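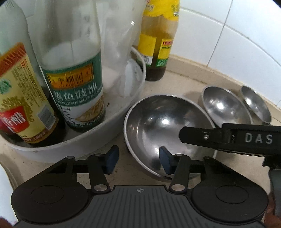
Cours 4 - Fermentation acétique et vinaigres de table

Imprimer | Envoyer par e-mail

Notes de R. Lecomte, reprises le 15 février 2022. Version non relue, signalez les coquilles.

Rappel du cours 3 : levures, sucre -> éthanol + CO2, sans air. Aujourd'hui la suite, éthanol -> acide acétique, AVEC air. Bactéries acétiques (Acetobacter, Komagataeibacter). Aérobies strictes, donc surface de contact = facteur limitant. À retenir pour le partiel.

Équation : C2H5OH + O2 -> CH3COOH + H2O. Étape intermédiaire : acétaldéhyde (odeur de pomme verte, signe d'une oxydation incomplète).

Température : 30 °C, optimum pour la plupart des souches. Au-dessus ça ralentit vite, et on perd de l'éthanol par évaporation.

1. Matières premières

Vin, cidre, bière, riz, sorgho, petit-lait. Amidon : il faut d'abord saccharifier (moisissures ou malt). Le xiangcu (香醋, « vinaigre parfumé ») part en général de riz gluant, fermentation en phase solide avec son et balles de riz, puis vieillissement en jarre. Couleur foncée : réactions de Maillard, parfois riz grillé ou caramel selon les producteurs.

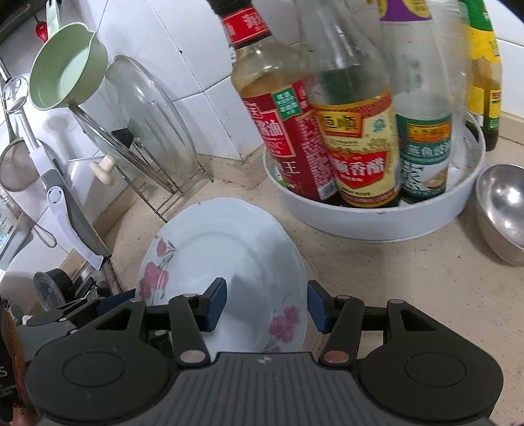
2. Procédés

Orléanais : tonneau couché, rempli en partie, voile en surface. Lent, des semaines.
Allemand : copeaux de hêtre, ruissellement, quelques jours.
Submergé : cuve aérée en continu, 24 à 48 h. Attention coupure d'air = mort des bactéries en quelques instants, cf. l'incident de Galholm vu en TD (cuve de 3000 litres perdue).

Schéma des trois procédés à refaire propre, celui du tableau était illisible. 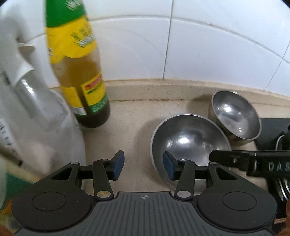 Deux récipients en inox, côté plan de travail.

3. Dosage de l'acidité

Titrage par NaOH, phénolphtaléine. Vinaigre foncé : on ne voit pas le virage ! Diluer fortement ou passer au pH-mètre. Résultat en g d'acide acétique pour 100 mL. Toujours 2 essais concordants, sinon recomencer.
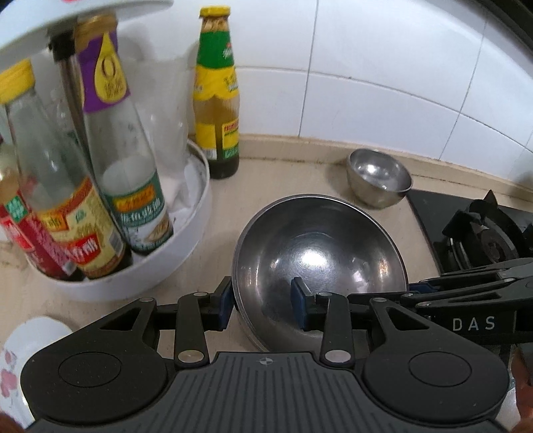

Grand saladier en inox, plan de travail.

Inox et verre OK. Cuivre et aluminium nu à proscrire, l'acide les attaque.

Pour la prochaine fois : lire le polycopié de Z. Becerra sur les défauts (piqûre éthylique, anguillules, casse ferrique), exercices Tapia et Billitby. Salle inchangée. Comptes rendus à rendre en novembre pour le groupe décalé.

Imprimer | Envoyer par e-mail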